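Flirngate store room: packing and shelving check
12 comments | 31 shares 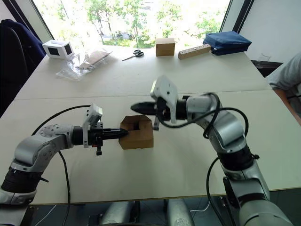 One reader, commenting under the last check, said the racking at Irnbridge had been signed off with two beam clips missing and could we please look at the clips first this time. Fair. Done first.

Checked Sunday, June 6, 2021, before the Monday delivery. Same sheet as the Bahrami building.

RACKING
Beam clips, all bays: OK. One bent in bay 9, swapped.
Load signs: bay 4 sign faded, can't read it from the floor. Reprint.
Uprights: scrape on the end one by the door, paint only. Watch it.
Floor bolts: OK, one was finger loose. Tightened.

CARTONS AND STACKING
Small cartons below shoulder height: OK
Heavy ones at bottom: NO. Two on the top shelf, bay 6. Moved down.
Max 40 kg per shelf on the light units: OK now, wasnt before the move.
Damp cartons: three at the back, under the window. Binned. Window seal needs doing before autumn.
Opened cartons taped or emptied: mostly. Please stop leaving half full ones with the flaps up, stuff gets lobbed in on top.

WALKWAYS
Main aisle clear: OK
Side aisle: pallet wrap on floor again. Picked up.
Fire door: opens fully, bar sticks a bit. Reported to Utico, ref 272.
Floor tape: peeling by the scales. Somebody will trip.

LIGHTS AND ELECTRICS
Strip lights: one flickering over bay 2
230 V sockets: all tested, no cracks. Extension lead by the kettle is NOT to be used for the heater. Label put on.
Emergency light: came on with test key, stayed on.

HAND TOOLS
Safety knives: OK, blades low
Steps: rubber foot missing on the short set. Taken out of use, tag on it.
Gloves: plenty of large, no small. Order.

FIRST AID
Plasters low. Eye wash in date. Accident book is back in teh drawer where it should be.

STILL OPEN
Bay 4 sign
Fire door bar
Floor tape
Steps foot
Window seal

Next check end of June, earlier if Utico come about the door. Sheet is pinned inside the cupboard, initial it if you fix anything.

Recent checks
Irnbridge: racking and loading bay
Bahrami building: stairs and lighting
Flirngate: kitchen and toilets
Steps and ladders, all sites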